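Ticket 1633: Wrist camera loses the target square when gripper closes on front block
Status: Resolved. Component: gripper comparison, Plostari fingers against Kouris fingers

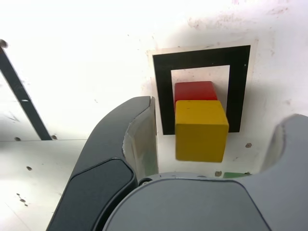

We are comparing two sets of fingers on the same arm before deciding which to order for the other benches. The controller is a Jurutix and the wrist camera has stayed on the same bracket throughout. With the Kouris fingers the pick and place test runs to the end. With the Plostari fingers it stops on the first or second pick with "target lost". The test puts a yellow cube and a red block in the black square, one in front of the other, and the arm has to take the yellow one first and leave the red one where it is. From the wrist camera the yellow cube hides most of the lower bar of the square, so the software only has the top and the two sides to work with before the fingers even start to move. The Plostari fingers are wider, and I think they take away one of the sides as well.

Opened by: Kwadwo Sowah, Nanbridge workshop
Date opened: January 2024

Steps to reproduce
Fit the Plostari fingers and run the homing routine.
Load the two-block program, speed at 100 per cent.
Start with the gripper open over the front block.
Close slowly. The error comes before the fingers touch the block.

Expected: gripper closes, lifts the yellow block, moves to the drop point.
What happens: arm stops, fingers stay part closed, log shows "target lost, waiting for operator".

Log

Entry 1
Checked the finger offset in the controller. It was still set for the Kouris pair. Corrected it and ran homing again. Same error, though the fingers now close evenly on both sides of the block, so that needed doing anyway.

Entry 2
Turned the speed down by half. The error still comes at the same finger position. Not a timing fault.

Entry 3
Swapped back to the Kouris fingers with no other changes apart from the offset. Ran the program 4 times with no stops. Swapped to Plostari again and it stopped on the first pick. That rules out the camera cable, which I had suspected because it was replaced in August.

Entry 4
Saved the camera view at each step of the close. The left finger passes in front of the left bar of the square shortly before the error. With the lower bar already hidden by the block, the software has two bars left and it wants three. The Kouris fingers are thinner at the tip and never reach the bar from this angle.

Entry 5
Tried a brighter lamp to help with the edges. Made it worse. The board is white and the paper round the square is nearly white too, so the top left of the view washed out. Put the lamp back as it was.

Entry 6
Asked Plostari support whether a narrower tip is sold for this model. They said no, and suggested moving the camera bracket up. I don't want to move it halfway through a comparison because the earlier Kouris results would have to be done again.

Entry 7
Changed the program so that it reads the square once, with the gripper fully open, and keeps that position until the lift is finished. The setting is "hold target during grip" on the second page of the vision menu. It is off by default. Ran the test with both sets of fingers and neither stopped.

Resolution
Leave "hold target during grip" switched on for all runs, Kouris included, so that both sets are tested the same way. The Kouris runs done before this change used the old setting and have been marked as such in the results sheet.

Notes for whoever picks this up next
If the paper square is knocked while the fingers are closing, the arm will not notice until the next read. Tape it down on all sides.
The finger offset is not stored with the program. Enter it by hand after every swap and run homing.
The grip force comparison is on a separate ticket and has not been started.

Closed by: K. Sowah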